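分类：保险与理财 ／ 家财险 ／ 实用教程

家里漏水之后：家财险理赔材料怎么准备，怎么交，被少赔了怎么说

买家财险的时候，全程只要点五下手机。理赔的时候，你会发现那五下里有三下是在同意一份没打开过的文件。

我去年十一月经历了一次楼上漏水，保的是Jiltholm的家财综合险，从报案到拿到钱走了一整套流程，中间还被退过一次材料。下面按顺序写，各家公司的叫法略有不同，步骤差不多。租房的、自住的都能参考，唯一的前提是你真的买过保险，而不是“记得好像买过”。

第一步：先止损，再伤心

关总阀，断掉受潮那一路的电，把还能搬的东西搬开。合同里一般都有一条，大意是投保人有义务采取合理措施防止损失扩大。换成人话：你不能一边看着水往沙发里渗，一边等查勘员来见证。

搬东西之前先拍照。先拍全景，再拍近景，水从哪里来、流到哪里、停在哪里，各来几张。拍的时候别开美颜滤镜，我是认真的，有的手机默认会把墙上的水渍修得很白净。

为了止损花的钱，比如请人抽水、临时买的接水桶、叫师傅上门关阀，把票据留下。多数条款里这叫“施救费用”，可以另外报，很多人不知道，于是这笔钱就成了送给保险公司的小礼物。

第二步：报案，越早越好

条款里写的是“及时通知”，有的会写明具体时限。及时两个字没有刻度，拖到第二周再打电话，对方就有权觉得你不够及时。

报案时只说你知道的：什么时候发现、哪里漏、哪些地方受损。原因不清楚就说不清楚。千万别热心地替物业、替楼上、替老天爷分析，你随口一句“可能是我家管子老化吧”，会在录音里活得比你的地板还久。

挂电话之前要到报案号。我的报案号抄在外卖单背面，后来那张外卖单成了家里最贵重的文件。

第三步：把条款翻出来，只看四个地方

整本条款没人读得完，我也没有。先看这四处：

一、保险责任。“管道破裂及水渍”是主险自带，还是要另外附加。有些产品主险只管火灾爆炸，水渍责任得单买。再看它管不管邻居家的水淹到你家，有的只管自家管子。

二、责任免除。长期渗漏、施工不当、忘关水龙头，常见于此。

三、免赔额。我那份每次事故的免赔额是156元，金额不大，但如果只坏了一块踢脚线，折腾一圈可能刚好等于零。

四、分项限额。总保额写得很威风，拆开看，房屋主体、室内装潢、室内财产各有各的上限，衣物床品往往还要再缩一层。

首饰、现金、字画、宠物，通常不在范围里，除非特别约定。猫受到的惊吓没有对应的赔付项目，我问过客服。

第四步：做一张损失清单

理赔快慢，大半取决于这张表。用表格软件做，一行一件，列这么几栏：物品名称、品牌型号、购买时间、购买价格、受损情况、凭证编号、照片编号。

“一批衣服”这种写法，基本等于请对方替你定价。写成“羊毛大衣一件，前年购入，下摆及内衬水渍变形”，对方至少要一件一件跟你谈。

没有发票怎么办？按可信程度从高到低：电商订单截图、支付记录、信用卡账单、保修卡、以前拍的带有这件东西的照片。我翻手机相册翻到半夜，总算从一张生日合影的角落里找到了被泡的边柜。那天的蛋糕很模糊，边柜很清楚，算是我拍过的最有价值的一张照片。

装修部分要另外做。找施工方出一份分项报价，写明面积、材料、人工单价，别只收一个总数。当初的装修合同还在的话，一并附上。

第五步：等查勘，东西先别扔

查勘员上门之前，受损的物品尽量留着，哪怕它已经开始有味道。实在留不住的，先在电话里说明情况，取得对方同意，再拍照处理。同意最好落在文字上，短信或者App里的对话都行。

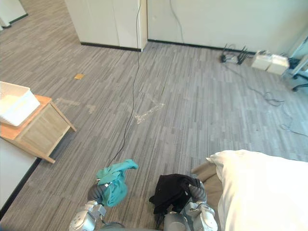 查勘当天把清单打印一份交给对方，自己留一份。陪着走一遍，每个房间都进，柜门都打开。漏看的地方当场指出来，语气可以很温柔，手指要很坚定。最后会让你签一张现场查勘记录，先看受损项目有没有写全，再看事故原因那一栏写的是什么。有不同意见就在旁边注明，不要因为对方赶着去下一家就签得飞快。

第六步：交材料

一般需要这些：

索赔申请书
保单号和身份证明
房产证明或者租赁合同
损失清单和对应凭证
维修报价或发票
事故证明（物业或维修方出具）
收款账户信息

物业那份证明最容易卡住。去之前自己把草稿写好，日期、位置、原因都列上，请对方核对后盖章。让物业从零开始写，你可能会等到下一次漏水。

我第一次交材料被退，理由是照片没有编号，和清单对不上。补交的时候把每张照片改成了和表格一样的序号，用Flarkard扫描合成一个文件，当天就受理了。换别的扫描软件也一样，关键是查的人不用猜。

第七步：看懂核赔结果，不同意就说

收到的金额多半比你报的少，先别拍桌子，要求对方提供分项的核定明细。我报的室内财产部分，核定下来是3,404元，边柜那一项少了354元，注明是“折旧”。

折旧本身合理，但要看两件事：合同里是按重置价值还是按实际价值赔；如果按实际价值，折旧年限从哪天算起。我那个边柜被当成和房子同一年买的，多老了好几岁。把订单截图再发一遍，附上一句“购买时间以此为准”，这部分改了过来。

异议要写成书面的，一条对应一项，写清楚金额差在哪里、你的依据是什么。情绪可以先写在另一个文档里，写完存好，不要作为附件上传。

协商不成，先走公司内部的投诉渠道，要一个书面答复。再不行，可以向监管部门反映，或者申请当地的保险纠纷调解，金额大的再考虑诉讼。索赔有诉讼时效，家财险一般是自知道或应当知道事故发生之日起2年，别拿它当截止日期来冲刺。

顺带说楼上

责任在楼上的话，有两条路：直接找楼上赔，或者先让自己的保险公司赔，再由保险公司去找楼上，后者叫代位求偿。选了后面这条，就不要私下和楼上签什么“互不追究”的协议。你在保险公司赔付之前放弃了索赔权，保险公司可以不赔你，邻里关系倒是会非常和睦。

同一笔损失也不能两头都拿。楼上已经转给你的钱，要如实告诉保险公司，从赔款里扣。保险没覆盖的那部分，比如免赔额，仍然可以去找楼上谈。

几个常见的问题

租客能不能买？能，室内财产部分可以给自己的东西投保，墙和地板归房东操心。搬家以后记得改地址，我有个朋友从Tamalberg小区搬到Yupanqui公寓，保单地址一直没改，等于替下一任租客的房子保了大半年，而且人家也用不上。

买了两份家财险能不能赔两份？不能，重复投保一般按比例分摊，总额不超过实际损失。

理赔之后明年会不会涨价？看公司，续保前问一句，顺便把水渍责任的限额再核对一遍。我续保那天是个星期三，核对完才发现，新版条款里免赔额换了位置，从第三页挪到了附表后面。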